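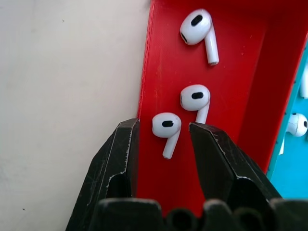 Gripper open over the red tray, earbuds lying on the tray floor.

Ticket 2873, Wevaleck cell, open day in October
Status: open
Priority: 2

We have the visitors from Londine at 17:00, and I would like the earbud demonstration to run without a person standing beside it. In the rehearsal the right arm sometimes closed before it was low enough. I lowered the pick height for the red tray by 2 mm and saved it under a new name, so the old value is still there.

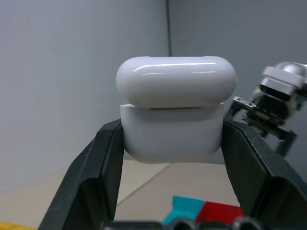

Case held upright between the two fingers, thin dark seam under the lid.

The force on the case is the second question. Please tell me if the lower value from Flerkard is valid also for the closed case. I did not find it in the manual. 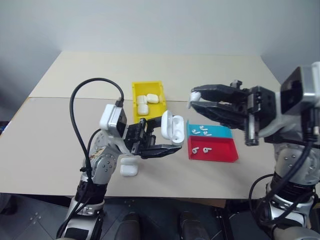 Reported by: Demonstration technician, Espiritu

Added at 14:20. Left arm presents the open case, right arm works over the blue tray. Please do not move the trays before the visit, their positions are taught by hand. I will write here again after the next rehearsal.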